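**Two-finger vs. jointed fingers for kitchen items**

**benchrat_tom** | 28 Apr 2021

I have a Tatitz parallel gripper on the arm now and a budget of 3,000 for a replacement. Tasks are tabletop, mostly play-food-sized stuff into bowls. Is the Ostrowski adaptive worth it over a second set of fingertips for the Tatitz?

**mlindq**

Get the fingertips. Soft pads fixed most of my drops on round items. The Ostrowski is 2,211 before the wrist adapter.

**gearlash**

Disagree. Pads help with slip, but a straight jaw still comes down on the bowl rim when the object is near the edge. Jointed fingers gave me more options there. I logged 1,311 grasps on each and the difference was almost all in the rim cases.

**mlindq**

> difference was almost all in the rim cases

Then change the approach angle. That's a controller problem. I run Sirnow with the wrist tilted and the jaw clears fine.

**gearlash**

Tilting works until there's a tall neighbor. Try it with a colander on the other side of the bowl.

**benchrat_tom**

That's close to my layout. How do you route the cable? Mine snags on the wrist.

**gearlash**

Long loop, clipped up on the arm. If it hangs low it drags through whatever is under the gripper.

**floor2lab**

We use jointed fingers too. Yellow piece at the right rim of the small green bowl, colander right up against it on the left. The long cable crosses the blue bowl, so gearlash has a point about clips.
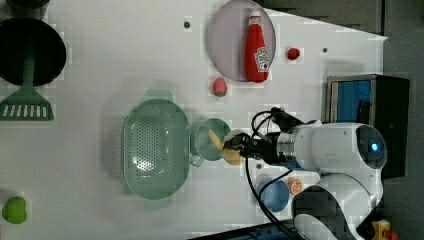
**Category: End effectors > Fit and clearance**

**mlindq**

OK, that's tighter than what I run. I'd still try the pads first at that price.

**benchrat_tom**

Floltevby rents the Ostrowski by the week in May. I'll book it and run both on the same layout.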